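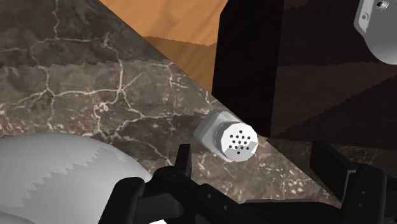 Disputed Counts in Municipal Elections: The Seravcombe Recount Rules

Project report, Local Government and Public Law
Prepared by Yasaman Rahimi and Leif Strand
Supervisor: Niloufar Pakzad

1. Purpose

The project examined how a losing candidate in a Seravcombe municipal election can challenge a declared result, and whether the written rules give clear answers at each stage. Three wards were studied: Ulteck, Bhatia and Gakon. The report deals with procedure only. It takes no position on who should have won in any ward.

2. Background

Seravcombe elects one councillor per ward by preferential ballot. Votes are counted on the night at the ward centre, and postal votes are added once the envelopes have been checked against the roll. The returning officer then declares a result. A declaration can be questioned in two ways. The first is a recount, which is an administrative step handled by the returning officer. The second is a petition, which goes to a magistrate and can lead to a fresh election.

The two routes are set out in separate parts of the bylaw and were drafted at different times. Some terms are used in both parts with different meanings. "Margin", for example, means the gap after preferences in the recount part, but in the petition part it appears to mean the gap in first preferences. No definition section covers both.

3. Method

The bylaw, the returning officer's handbook and the public minutes of the three ward declarations were read in full. A timeline was drawn up for each ward, starting at the close of voting and ending when the seat was filled. Each step was matched to the clause that allowed or required it. Where no clause could be found, the step was marked "unsupported".

Two interviews were held. Sevim Kozan, the deputy returning officer, answered questions about the handling of postal envelopes. Firouzeh Hassanpour, who was the losing candidate in Gakon, described the petition from the applicant's side. Both read the notes of their interviews and made small corrections.

4. Findings

4.1 Ulteck

The margin in Ulteck was under 2 per cent, which triggers an automatic recount. The recount confirmed the result. The only unsupported step was the decision to move the ballots to the council offices overnight. The handbook permits this but the bylaw is silent, and the handbook has no legal force of its own.

4.2 Bhatia

The margin in Bhatia was above the threshold. The losing candidate asked for a recount anyway, as any candidate may, and was refused. The bylaw says the returning officer "may" grant such a request and gives no test to apply. The letter of refusal gave no reasons. We found no clause that required them - a gap that also affects the candidate's later position, as a magistrate has nothing to review.

4.3 Gakon

Gakon was the only ward to reach the petition stage. The dispute concerned a batch of 800 postal envelopes that had been opened before scrutineers were present. The applicant did not claim that any vote had been altered. Her argument was that the count was invalid because a required safeguard had been left out.
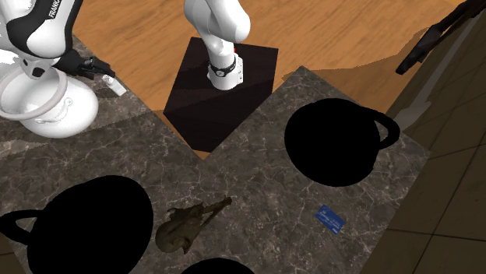 Figure 1. Robot arm on its pedestal between two marble counters (simulated view).

The magistrate accepted that the safeguard had been missed but dismissed the petition. Under the bylaw, a breach matters only if it was likely to affect the outcome, and the burden of showing this falls on the applicant. Hassanpour said in her interview that this was hard to meet in practice. Once envelopes and ballots are separated, they cannot be matched again, so the evidence needed to prove an effect no longer exists.

A further point concerns cost. A petitioner must lodge a deposit of $500, returned only if the petition succeeds. The deposit was kept in this case even though the breach was proven. The clause allows no part refund.

5. Discussion

The recount route works well where the automatic threshold applies and poorly where it does not. In Ulteck every main step had a clause behind it. In Bhatia the outcome depended on a discretion with no stated limits.

The outcome test in the petition route has a sound purpose. Without it, minor errors by polling staff could upset results that reflect the vote. The difficulty in Gakon was the burden of proof. One option is to shift the burden to the returning officer once a serious breach has been shown. Kozan did not favour this, and noted that her staff would face the same lack of evidence.

6. Limits of the project

The magistrate's full reasons in Gakon were not available and the report relies on the published summary. The Bhatia candidate did not reply to our request for an interview. Elections before the current bylaw were not examined.

7. Recommendations

(a) Define "margin" once, for both parts of the bylaw.
(b) Require written reasons when a recount request is refused.
(c) Move the overnight storage rule from the handbook into the bylaw.
(d) Allow the deposit to be returned where a breach is proven, whatever the final result.

A copy of the ward timelines was lodged with the report in June.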